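Review: Gamage shape blocks, colored plastic set
Mon 28 February

The Gamage set is sold for shape and color sorting. I bought mine through Lestura and have used it most days with two children, on a maple board laid over a pegboard bench.

Fit and finish. Faces are flat and the corners are eased enough for small hands. I measured the cylinder and the star with calipers, and the heights agreed to within what I can read. Mold lines are present on the star points and can be felt with a fingernail.

Color. Blue, red and yellow are saturated and hard to confuse, even under a warm lamp. The surface is glossy and shows fingerprints.

Stability. The house shape stands well on its flat base. The cylinder stands on end without trouble but rolls if it is put down on its side, and a hard board makes this worse.

Storage. The supplied bag is too small. Clanevari sells a lidded tray that takes the full set with space left over.

Cleaning. Warm water and dish soap. I have not tried the dishwasher.

Rating: 82 out of 100. The older Inari set, which I scored at 70 in June, has softer edges and duller reds.

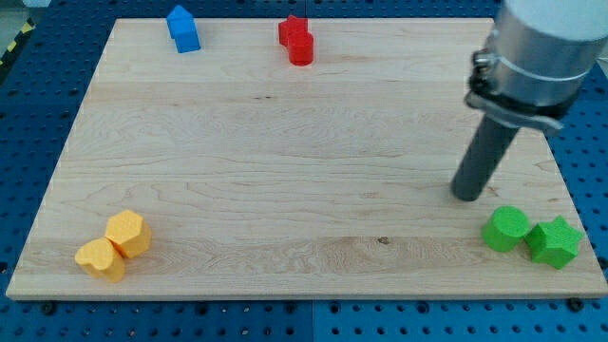 Oriel adds that a thin felt mat under the cylinder cured the rolling at her house, and that she would have marked the set lower for the bag.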